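Dirk Kasten keeps a printout of the 939 simulated runs on his desk, and he isn't proud of it. "Up to 660 were scored as successes," he said when we spoke on a Tuesday in March. "I stopped believing that number in an afternoon."

His team at Ronow trains arms to handle cups. The fault was in the scoring script from Tanero, a supplier, which passed a run whenever the fingers reached the inside of a cup. Lifting it was never checked. 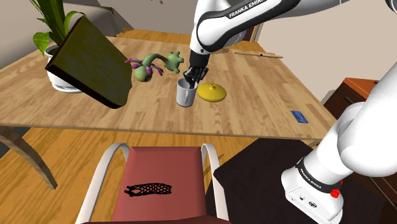

Kasten doubts the simulator nearly as much as the script. He replayed 125 of the passed runs himself and found 20 he would have signed off on. "You get the gripper tips down inside a gray mug, fine. Then look left and there's a big green box tilted up on the table like it weighs nothing. Why would I trust the contact forces on the mug?"

Kojo Dramani, who runs the hardware cell, had already been asked to load the policy onto a real arm. He refused. "They told me it was tested," he said. "Tested by what - a script that never asks if the cup moved?"

Tanero has promised a patch. Dramani hasn't set a date for trying it.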